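Unit 6. Display supports for flat ware
Instructor: Khairul Latuheru
Handout revised Saturday, November 1, 2025

6.1 Terms

A plate on a stand is held at two kinds of contact: the lower rim, which carries the weight, and the back, which sets the lean. The angle between the plate face and the vertical is the lean angle. Wire stands hold the plate with very little material and leave most of the face clear.

6.2 Stability

Take the weight as acting at the center of the plate. The plate stays put as long as the line of that weight falls inside the footprint of the stand. Too little lean and a light push tips the plate forward. Too much and the load moves to the back legs — on a short stand these may lift at the front.

A raised rim changes the contact. The rim meets the wire before the flat of the plate does, so the usable depth of the hook is less than its measured depth. Worked values for the Wimgate pattern are in Table 2, sheet 764.

6.3 Surface

Plank tops are seldom flat across the seams. Set both feet on one plank where possible, with the stand clear of raised knots. Check for rocking before the plate goes on.

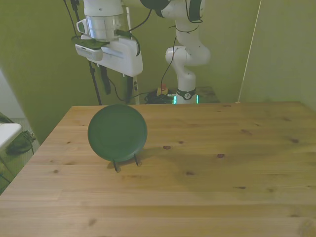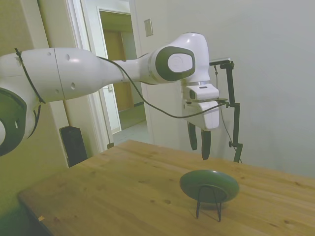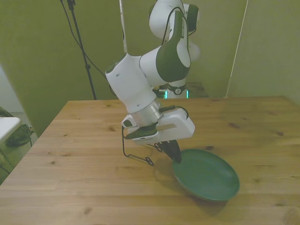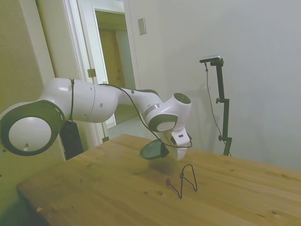
Figure 6.1. Green plate on a plank table: in the first two views it is on a black wire stand.

6.4 Exercise

For a round plate of 100 mm radius, find the smallest foot spacing that keeps the load line inside the footprint at the lean angle you measured in the lab. State your assumptions about rim height. Ignore friction in part (a) and include it in part (b).

Reading: Subramaniam, chapter on point supports. Course library, shelf 2944.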